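Back to the curved table

I promised a few of you I'd report on the lobby refresh at our place, and it has been a slow one, so get a coffee. The short version is that we have a picture to hang, a flower to put somewhere, and a very large curved table that nobody on our floor can agree about (I love it, for the record!). Zübeyde wants the wall kept plain. Orhun would cover every inch of it if you let him. I'm somewhere in the middle and mostly want the thing finished before we all stop noticing it. 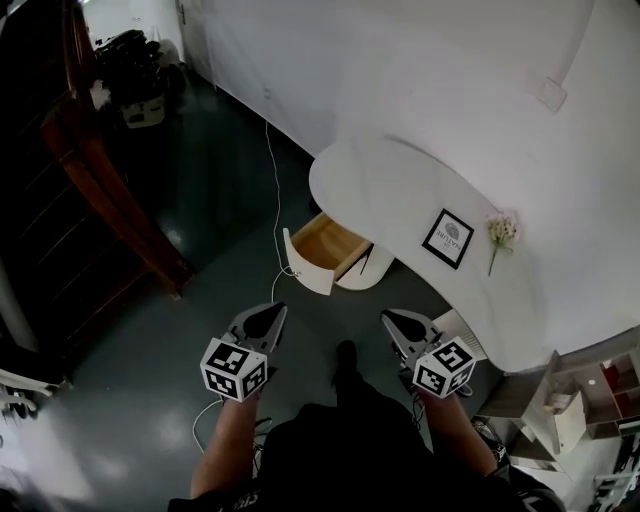 Skidside, January

So, the picture with "OF NATURE" on it and the black border. I've been carrying it around in my head for weeks. It looks great lying flat on a big white tabletop, and I suspect that's half the trouble, as everything looks great on a big white tabletop. Put it up on a wall and you have to decide how high, and how far from the corner, and whether it wants company. My first idea was to lean it at the rounded end of the table and leave it there. Orhun says leaning is for people who can't find the drill. He may have a point, but I've lived with leaning pictures for years and they've never bothered me.

The flowers are artificial, and yes, I've had the emails. I know some of you feel strongly! We tried real ones in the fall and I was the one who ended up changing the water, usually at ten past six with my coat already on. These are pale pink and cream on a thin green stem, and against all that white they're soft without being sugary. I'd like them in something tall and narrow. Zübeyde has a gray jug at home from Avcı that she keeps almost offering and then not offering. If you're reading this, Zübeyde, bring the jug.

We did look at buying a proper vase. There was one at Rultberg for 208, and I put it back on the shelf very gently and walked away. The whole budget for the lobby is 600, and 400 of that is already spoken for by the rug.
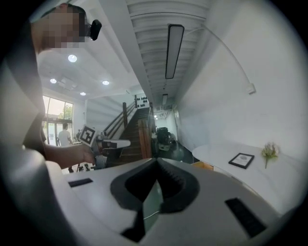 Nermin Karakaya, newsletter editor and reluctant decorator

Then there's the lighting, and I got into a proper back-and-forth with Ataberk over it on Tuesday. He'd like something warmer down the corridor. I told him I've grown fond of the long rectangular fixture under the white slats, with the smaller one behind it in the same line. It draws you along. The round recessed lights are fine too, they do their job, and I'd much sooner spend what's left of the money on things people can pick up and move. Ataberk has agreed to leave the ceiling alone until spring, in exchange for which I've stopped talking about cushions.

Still to settle: where the picture goes, and whether the flowers sit beside it or get a spot of their own. I'm leaning toward keeping them together, with the black border doing the serious work and the pink loosening it up a bit. If you've got a strong opinion, or a tall narrow vase you're tired of dusting, drop me a line or leave a note at the front desk before the next issue.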